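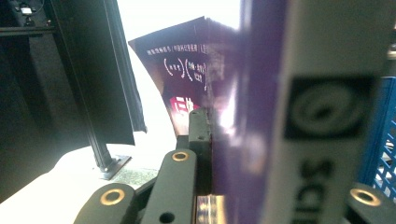 Mervyn Haslam wrote to ask whether a glossy printed cover can be flattened once it has taken a curve, and whether we could answer before he put it under the mattress. It can, usually, and please leave the mattress alone.

Tarndale Flat Sleeve Kit
Item 537
$21
In stock. Replacement tissue sold separately.

A flattening and storage kit for printed card: book wraps, the outer sleeves of boxed sets, and the big glossy covers that publishers dress in deep purple so that every thumbprint you own can be seen from the hallway.

Collectors are careful people up to the moment the book comes out of its packaging. Then the card gets propped against a lamp, or stood behind the radiator "for now," and by September it has the posture of a potato chip. The kit is for card in that condition. It is also for card that isn't there yet, though we sell very few to people who plan ahead.

What comes in it
Two rigid gray boards, with rounded corners
80 sheets of smooth acid-free tissue
Four wide cotton straps with flat buckles
A soft brush for grit
A storage folder with a clear front
A leaflet, which repeats most of this page in smaller type

How to use it
Brush both sides of the card first. A grain of sand under a board will print itself into a glossy finish, and it will choose the title.

Lay tissue over the printed face, shiny side of the tissue toward the ink. Work out which way the card wants to bend before you press. Card has a grain, and if you roll it back against the curve you can crack the coating. On dark colors the crack shows up white. On purple it shows up very white.

Put the boards on, then the straps, snug and no more. Leave it for 5 days. People open it on day two to see how it's getting on. It is getting on the way it was before you opened it, only now you have to start again. 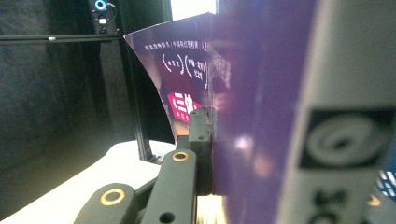 Fold lines are a different matter from curves. A curve is the card sulking, and it will come around. A fold is permanent, and the boards will give you a nice flat fold. Where a sleeve has been scored at the factory to go around a corner, let it keep the crease and press each panel by itself, with the strap buckles well away from the edge.

Glossy card and light
Strong lamps are hard on a cover in two ways. Over the years they fade it. In the meantime they lay a white streak straight across whatever you were trying to read, and small white characters on a dark ground are the first to go. If you have imported editions, with a line of fine Chinese print along the top and a big bright title lower down, keep them out of direct light and look at them at a slant. Your neck will adjust.

The clear front on our folder is matte for this reason. It makes purple look a shade duller than it is. We have had letters.

Size and fit
The boards take a sheet up to 14 by 20 inches. Measure the card opened out, since a sleeve is a good deal wider than the book it goes around. If yours is bigger, the Simard press has longer boards and costs what you would expect a longer board to cost. If you only want storage, the Werkley folder is sold without the boards and straps.

Not suitable for
Foil covers, cloth covers, puffy covers, or anything with a sticker you hope to remove later. Please don't put the book in as well. The straps will close over it and the book will come out with a waist.

Shipping and returns
Kits are sent flat, between two pieces of stiff packing board, and customers tell us the packing board works quite well too. We wish they would keep that to themselves. Unused kits can come back within a month. Tissue that has been used to wrap glassware counts as used.

Fits the Drerico shelf rack, standing or lying down. Lying down is better.

Page last changed 16/08/2019, when we corrected the number of straps. It had said three.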